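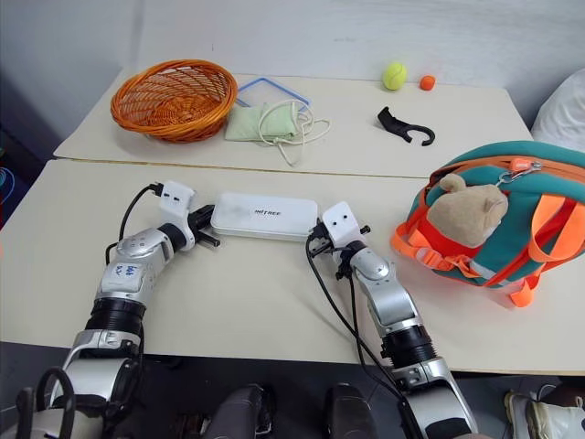 Teleoperated demonstration is a way of teaching a robot a task by having a person drive it through the motions while everything is recorded. It is the remote-control cousin of kinesthetic teaching, in which the teacher takes hold of the arm and pushes it about directly. Both spare the user from writing code, and both replace it with repetition.

In two-armed work the operator usually moves a pair of smaller leader arms, and the robot copies them. A flat case with rounded corners is a popular early subject: one gripper goes to each end, and the two must close, lift and travel together. People manage this without thinking, a fact that operators come to resent by the second hour.

The Lustarau collection, begun by Ovidiu Tudose at the Braltiseck workshop, holds 873 demonstrations of household handling. Its objects were chosen for being ordinary and include balls, baskets, pouches with cords and a child's backpack with a plush bear head. Tudose threw out the first 100 recordings after finding that he had taught the arms his own habit of hesitating before every grasp - a habit they had learned very well.

Darius Căpraru later trained the Flakano controller on 600 of the remaining runs. He reported that 20 deliberately clumsy ones, in which the operator fumbled and recovered, helped more than any of the tidy ones. Operators were pleased to hear it, and several claimed to have been contributing such material all along.

See also: Hodoroagă leader arm; imitation learning; kinesthetic teaching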